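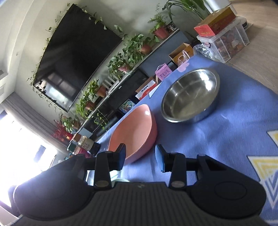 BRUSUMELL, 12/29/18

Minutes of the Winter Meeting, Parri Youth Football League

Search this site Search

The meeting opened at 6 p.m. in the clubhouse. Minutes of the fall meeting were read and approved with one correction: the junior varsity game against Stindow ended in a tie and should be recorded that way in the standings.

Registration. The registrar reported 423 players for the season just ended, all divisions. Flag grew and tackle was down slightly. Forms for next season go online in January. Families with an unpaid balance can't register until it is cleared or a payment plan is on file.

Equipment. Helmets due for reconditioning are boxed and ready to ship. Of the shoulder pads turned in, 131 sets were passed for another season. Several coaches still have practice jerseys and kicking tees at home and were asked to return them. The Dustomix quote for field paint was higher than last year's. Motion to accept it for one season only; seconded and carried.

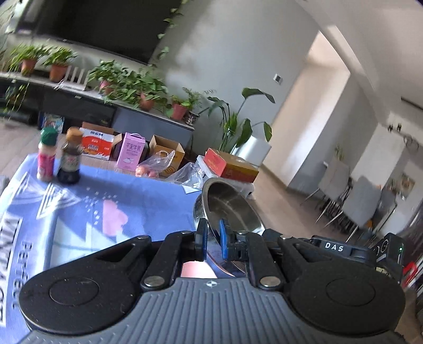
Fields. The town has confirmed the lower field for spring flag. The upper field stays closed until the drainage work near the north end zone is finished. Stindow has offered to share its practice field on weeknights, up to 2 nights a week, if we bring our own cones and lights. The field coordinator will get the terms in writing.

Coaching. The varsity offensive line position is open. Applicants should send a letter and proof of current first aid certification. There was discussion of moving the weigh-in ahead of team selection. Opinions were split and the item was tabled.

Schedule. The league asked for a preference on the opening opponent. Members voted to request a home game. The jamboree will stay in Brusumell.

New business. A parent asked if game film could be shared with players who are applying to colleges. Coaches will make it available on request.

Meeting adjourned at 7:50 p.m.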